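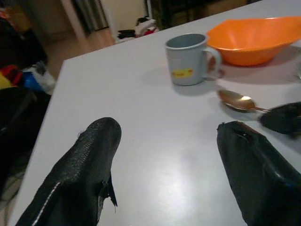 The gray-blue mug, the orange bowl and the gold spoon on the white table.

I've been trying to get our kitchen down to the dishes we use. When we moved in December I packed everything without sorting it, and the boxes sat in the hall until last week. Ama came over and we went through them in one afternoon.

The mug stays. It still has a little yellow label near the bottom that I keep meaning to soak off. It holds enough coffee for me and the handle fits my whole hand.

The orange bowl has a wavy rim and doesn't stack with anything, so it gets the top shelf to itself. I use it for clementines, or chips if people are over. Ama thinks it's ugly. She took the two glass ones home with her.

I went back and forth on the gold spoon. I like it for yogurt, but I wash it by hand and that gets old. For now it's in the drawer with the others.

The rest went to the thrift store on Addo Street, almost 30 pounds of it by the bathroom scale. I kept one baking dish I probably shouldn't have. Next up is the cabinet over the fridge, where the lids are. I need to borrow a step stool from Tapio first.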